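Denach-Textilpflege – README zum Datensatz
April, von Hendrik Kruger

Diese Seite verwendet Cookies, um die Anzeige zu verbessern. Mit der weiteren Nutzung stimmen Sie dem zu. Einstellungen | Akzeptieren

Denach ist eine Sammlung deutschsprachiger Pflegehinweise für Heimtextilien: Matratzen, Bettwaren, Polsterbezüge, Teppiche. Sie enthält 233 Textdokumente, die Mpho Van der Merwe und Ruan Mabuza aus gedruckten Beilegern und Werkstattnotizen abgetippt haben. Gedacht ist sie für Terminologiearbeit und zum Testen von Suchfunktionen. Für Materialprüfungen ist sie ungeeignet, Messwerte fehlen vollständig.

Aufbau

Jedes Dokument liegt als UTF-8-Textdatei vor, Zeilenende LF, ohne BOM. Die Metadaten stehen in der Datei index.tsv mit sieben Spalten:

- id: laufende Kennung, dreistellig mit führenden Nullen
- warengruppe: Matratze, Bettware, Polster, Teppich
- titel: Überschrift des Originals, sonst leer
- quelle: Beileger oder Werkstattnotiz
- stand: Druckjahr, falls angegeben
- zeichen: Länge des Textes ohne Leerzeilen
- bemerkung: Freitext der Erfassung

Leere Felder sind wirklich leer. Ältere Exporte aus Pevlow schrieben an dieser Stelle "k. A."; wer noch damit arbeitet, sollte die Spalte stand vor dem Sortieren bereinigen.

Erfassung

Die Texte wurden zeichengetreu übernommen, einschließlich alter Rechtschreibung und Druckfehler. Silbentrennungen am Zeilenende sind aufgelöst. Pflegesymbole sind durch Kürzel in eckigen Klammern ersetzt, etwa [W30] für Waschen bei 30 Grad oder [KT] für "nicht im Trommeltrockner trocknen". Die vollständige Liste steht in symbole.txt. Handschriftliche Ergänzungen sind mit {hs} eingeleitet und mit {/hs} geschlossen.

Zwei Beileger waren an der Faltkante unleserlich. Fehlende Stellen sind mit [...] markiert und nicht ergänzt worden.

Terminologie

Die Quellen verwenden "absaugen", "abziehen" und "entstauben" uneinheitlich. Gert Dlamini hat die Fundstellen in begriffe.tsv auf eine Vorzugsbenennung abgebildet. Maßgeblich ist:

- absaugen: Reinigung mit Sauggerät und Düse
- abbürsten: trockene Reinigung von Hand
- lüften: Liegenlassen ohne Bezug
- wenden: Ober- und Unterseite tauschen
- drehen: Kopf- und Fußende tauschen

"Wenden" und "drehen" werden in den Matratzentexten häufig verwechselt. Eine automatische Korrektur gibt es nicht – die Zuordnung muss am Kontext geprüft werden.

Prüfung

Thabiso Pillay hat 100 Dokumente gegen die Vorlagen gelesen. Gefundene Abweichungen sind in fehler.txt verzeichnet und in Version 2 behoben. Die übrigen Dokumente sind nur einfach erfasst. Auffällig bleiben Verwechslungen von l und 1 in Artikelnummern.

Bekannte Lücken

Teppiche sind schwach vertreten, Wasserbetten fehlen. Die Warengruppe Polster enthält mehrere fast gleichlautende Texte desselben Druckers; für Häufigkeitszählungen sollten sie über das Feld bemerkung (Eintrag "Dublette") ausgeschlossen werden.

Nutzung und Kontakt

Weitergabe mit Nennung von "Denach, Version 2" ist gestattet. Korrekturen bitte mit id und Zeilennummer an die Projektablage Fakix, Ordner eingang.

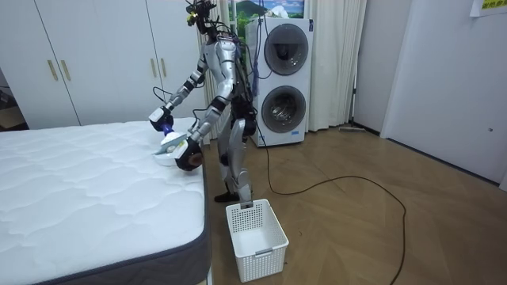

Abb. 1: Absaugen einer Matratze, Warengruppe Matratze.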